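Plideck build notes, May, started 9:40 am

Picked up where Themis left off on the save-file problem. He had marked it fixed. I loaded the old manager career from the Holub test set, played to the winter transfer window, and the wage budget still jumped after reload. So it goes back to open. I don't doubt that something got fixed, I doubt it was this.

Steps, so I stop having to remember them:
New career, any second-tier club. Sell one player on installments. Save before the first payment lands. Quit to desktop, reload, look at the finance page. Budget goes up by the full fee, and then the installments arrive as well. Quitting to the main menu does not trigger it. Themis tested from the main menu.

10:30. Match engine batch. We ran 2990 simulated league games overnight on the new build, same fixtures and squads as last time. The marketing draft from Grunier says "smarter defenders who read the game." I would like to know what they read. Back lines hold their shape better when the ball is central, I'll give them that. On the wings the fullback still steps up, stops, and lets the runner go past. Watched 14 of the games in full on the 2D view and saw the same goal over and over, low cross, near post, keeper rooted.

Shufen thinks it is the pressing value bleeding into the marking code. Could be. She also thought that about the corner kick thing in the last build, which was a rounding error in the keeper's reach. I asked for a run with pressing locked at zero before anybody rewrites anything.

The feature list. Somebody at Grunier counted every changelog line and got 847 "improvements." I went through the first part of it over coffee. Changed the spelling of a stadium, one improvement. Changed it back, another improvement. Moved the tactics button left, moved it right. If we print that number on the store page a player will ask for the list, and then we have to show it. My own count of things a player would notice without being told is a lot shorter and I am not putting it in writing until the press thing works.
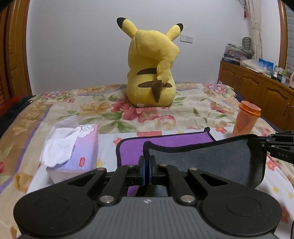

Magdalini disagrees with me on the number. She read this over lunch and said every sports game does it, that players skip the figure and go straight to the screenshots, and that a long list at least tells them we were busy all year. She also said my idea of what a player notices is based on me, and I only ever play as a relegation club with no money. Fair. I still want the duplicates out.

1:15 pm. Zevia training module. They sold it to us as learning how each player responds to drills. I set up two squads with identical hidden ratings, gave one a careful plan and left the other on the default schedule for a full season. The default squad came out slightly ahead. Ran it again with a different seed and got the careful squad ahead by the same sort of margin. To me that looks like noise with a nice chart on top. Need more seeds before I say so to anyone at Zevia, they get touchy.

Stamatia's note from last month says the module only kicks in after 700 in-game days. Where does that come from? It isn't in the docs I have. If it's true then a one-season test proves nothing and I wasted the morning of the machine, but it also means most players would quit the career before it did anything. Asked her for the source.

3:50. Pressing-at-zero run is back, small batch only. Near post goals down a little. Fullbacks still stop. So Shufen may be half right, or the batch is too small to tell — I lean toward the second. Queued the full set for tonight.

Small stuff:
Loan recall email still goes to the wrong club.
Crowd noise drops out after a penalty miss, only away games.
Youth intake screen shows two left-footed keepers with the same face. Again.
Captain armband stays on the player after he is sent off and subbed in the report. Low priority, I suppose.

Spyros wants a yes or no on the build for the preview copies. Told him no on the save bug alone. He asked if we could ship it with a known issues page. We could, if the page said "quit to main menu first," and I'd want to see him write that sentence himself.

Tomorrow: reload test again with Themis in the room, from desktop this time. More Zevia seeds. Check whether the keeper's starting position changed between builds, I never looked.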